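Stoteo Linen-Blend Fitted Sheet, king, sage: seven weeks in

I'm suspicious of any bedding that comes with a booklet. The Stoteo set comes with a booklet. It tells you the cloth "learns your sleep", and I nearly sent it back on the strength of that sentence.

I paid £177 for the fitted sheet and two pillowcases, at a time when my old Kastance cotton set was still perfectly usable. So the bar was high, and I'd like that kept in mind.

First the good part. The corners hold. My mattress is deep and has a topper on it, and most fitted sheets creep up at the foot end by Friday. This one has elastic all the way round, with a wide hem, and I haven't had to get up and wrestle it back once. It's also cool enough in warm weather, though so was the Kastance.

The claim I object to is "no ironing needed". You can skip the ironing with any sheet if you don't mind how it looks. Line dried, the Stoteo comes in stiff as a map. Tumbled on low and put straight on, it's better for an evening. 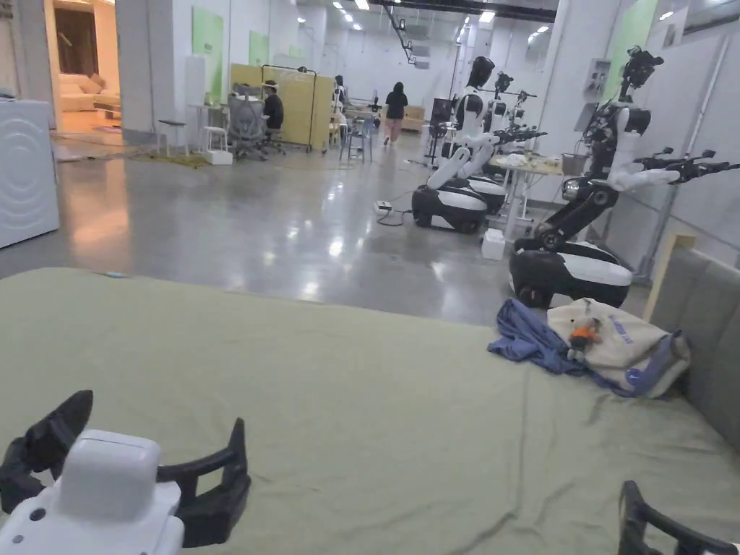
Leif Nørgaard wrote in after my first-impressions post to say I was being unfair, that creasing is what linen does and people buy it for exactly that. He's had his set since April and says it softened after five washes. Fair enough, Leif, but the label says 45 per cent linen, and the box says "smooth", and I'm holding them to the box.

Mine has been washed seven times and has softened a bit. I'd call it pleasant. I wouldn't call it £177 worth of pleasant.

The thread count is given as 400, in large type, which tells you very little with a blend like this. I asked Stoteo how they'd arrived at it and got a reply about craftsmanship.

Pilling: a little, on my side, where my feet go. Colour: holding up so far, washed at 40. The pillowcases are mean in size and the flap is too short, so the pillow peers out by morning.

Would I buy it again? The sheet on its own, in a sale, possibly. If you've got a deep mattress and you've given up on corners, it's worth a look. Everyone else can carry on with what they've got. Three out of five, and the booklet went in the recycling.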